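Mumlow drawer dividers, set of 6: a month in

I put off buying drawer dividers for years on the theory that they are a way of paying money to own less drawer. Then my sister moved out, left me her kitchen cabinets full of batteries, hair ties and single-use soy sauce, and I caved. The Mumlow set was on sale and had 1555 reviews, most of them five stars and most of them written, as far as I can tell, within an hour of opening the package. I wanted to give it longer than that.

The set is six spring-loaded bars. You squeeze one, set it in the drawer, let go, and it pushes against the sides. The listing says they fit "most drawers." Mine are most drawers, I would have thought, and four of the bars fit. The shallow drawer by the stove is too narrow even with the spring pushed all the way in, and the deep one under the microwave has slick sides that the rubber ends won't hold. By the second Sunday the bar in there had crept toward the back and was lying on top of the can opener.

Where they fit, they're fine. The silverware drawer is better. I can find the peeler. The foam on the ends hasn't left marks yet, though I have my doubts about August.

My bigger complaint is with the idea that dividers sort anything. They make lanes. If you fill a lane with junk you have a lane of junk, and small stuff slides right under the bar anyway, since there's a gap at the bottom wide enough for a pencil. Mumlow calls this "airflow." The Sasine bars I borrowed to compare have the same gap and cost 2 dollars more, so I can't call it a Mumlow problem.

For small things I still say use a box. A shallow one, with a lining, that you can lift out and carry to the table when you want to go through it.

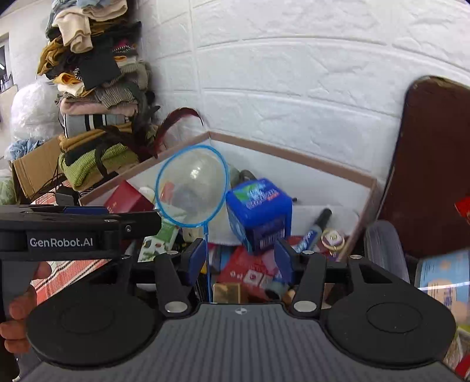 Glória Garcia wrote in to say I'm being unfair, that she has had the same bars in a dresser for two years and they haven't moved once, and that boxes just get stacked until you forget the bottom one. She also thinks I should wipe the slick drawer down with rubbing alcohol and try again.

I did try it. The bar held for four days, then went back to visit the can opener. A dresser full of socks doesn't get yanked open the way a kitchen drawer does, so we may both be right.

Three stars. Measure first, and keep the receipt.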